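Clearing the craft table today, properly this time. Too much orange. I didn't set out to buy orange things, they just sort of gather.

Started with the amber bar. Tall, honey coloured, darker towards one end, and it looks like soap though I wouldn't swear to it. Came in a box from Rania months ago, no label. There's chalky scuffing on one side, little scratches and specks.

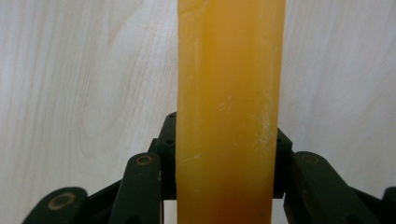
I did try a corner of old tea towel on a similar one back in June and it only made it cloudier, so am leaving well alone. Wrapped in paper, top shelf, done. If it's wax it wants to be away from the radiator anyway. Must ask Rania what it acutally is.

Then the bowl and the wedge. Same orange, near enough, which pleases me more than it should. Capucine says put them together on the windowsill, Gilmar says the windowsill is full (it is). Wedge keeps rolling off things – well, sliding, it's got flat sides – so it needs a proper home. Bare oak-coloured table underneath, lovely, I'd forgotten how nice it looks with hardly anything on it.

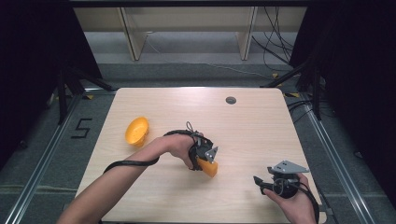
Does the wedge live in the bowl, then? For now it does, on the low shelf by the door, until I find a box the right size for both.

Still to do: the thread drawer, the bag from Flonwood I havent opened, and 100 paper envelopes that seemed a good idea at the time. Kettle first.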